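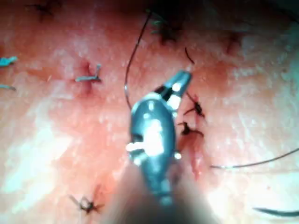 Needle driver at the stitched practice surface

[cloluris-data] Re: Skip codes in the October follow-up file

On 5/23/22, the Garnton site desk wrote:
> We pulled the October follow-up through Brutis and get 2403 rows,
> which matches the tracking log. When we score the alcohol section,
> though, more than 600 students come out as missing. Most of them
> answered "never" to the first item and were sent past the rest.
> Magsi scores them as missing. The old script gave them a zero.
> Which one do we report?

Report zero. A student who answers "never" on the screening item is a non-drinker for the recall period, and the remaining frequency and quantity items do not apply. Magsi sees blanks and cannot tell a skip from a refusal unless the skip code is present in the file. Brutis drops that code on export if "keep labels only" is checked. 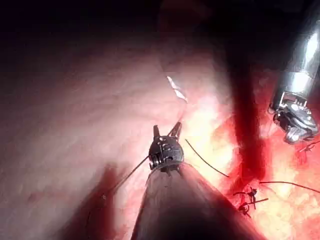
Rebuilding the file

Uncheck "keep labels only" and export again. The row count should not change. Skipped items will then show as -8 and refusals as -9. Recode -8 to 0 only where the screening item is "never". Leave every other -8 alone, including the ones in the cannabis section, where the skip runs off a different item.

The mood and worry scales are not affected. They have 20 items between them and no skips. Prorate if no more than two are blank on a scale, otherwise set the total to missing.

After the recode you should have nearly 2000 complete alcohol scores. If the number is much lower, check that the school ID was read as text. Leading zeros get lost otherwise and the merge with baseline fails without a warning.

Please do not edit the file already in the shared folder. Save the new one with "b" after the wave number and add a line to the change log.

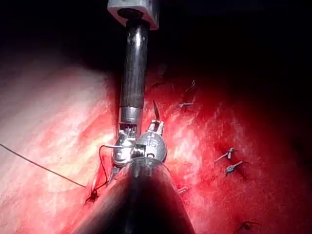 Maren Tolvik
Data manager, Cloluris follow-up study

Two points from off-list mail, copied so they are in the archive. The weights file is unchanged and can be merged as before. Sites still on the old script can keep using it for this wave, but the output needs the -9 check run by hand.

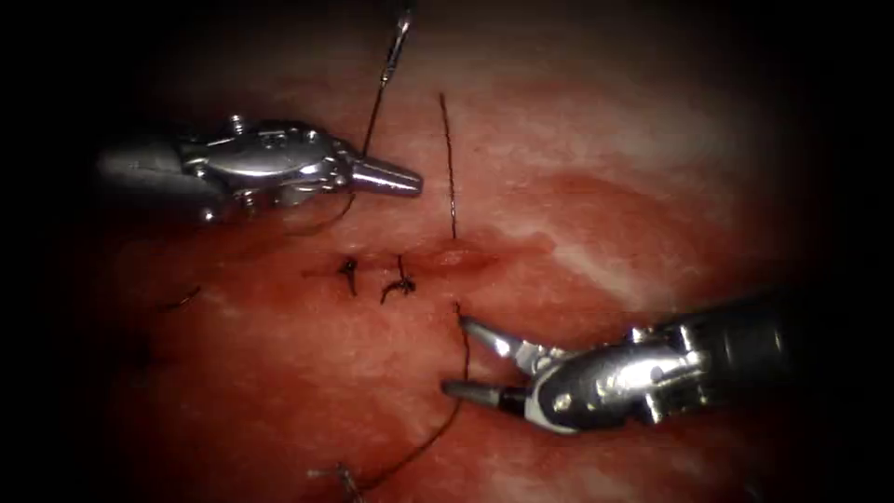 Does the recode also apply to the baseline wave?
Only to schools that filled it in online. Paper forms had no skip, so a blank there stays missing.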